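Open mic at the Brutongate – worth the 25 bucks?

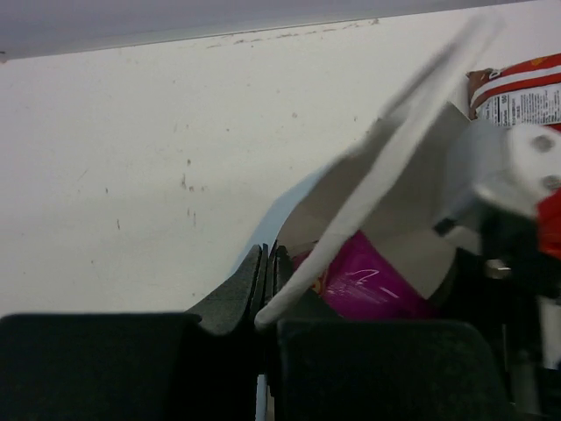

Rodel Cabrera
Thread starter, Cabaret & Piano Bars

Has anyone done the late open mic there since they reopened in February? My sister wants to go for her birthday and I'd rather not drag 2 carloads of people out for a bad sound system. The cover is 25 now and I think there's a drink minimum on top.

podumora
Went last month and loved it! The pianist can follow anybody (he followed me, and I was all over the place). Get there by 8 if you want to sit near the piano.

Undar
Loved it?? We must've been in different rooms. The place holds 200 and I bet half of them talked through every ballad. For 25 I want people shushed.

podumora
It's a piano bar, people talk. If you want quiet, book the back room show.

Javier
Kind of with Undar on this one. Nice crowd, but the mic was buzzing all night and you pay for parking too.

Rodel Cabrera
Okay, she picked the back room – she wants to hear the singers. Does anyone know if they let you bring a cake?

podumora
They let us, but call first.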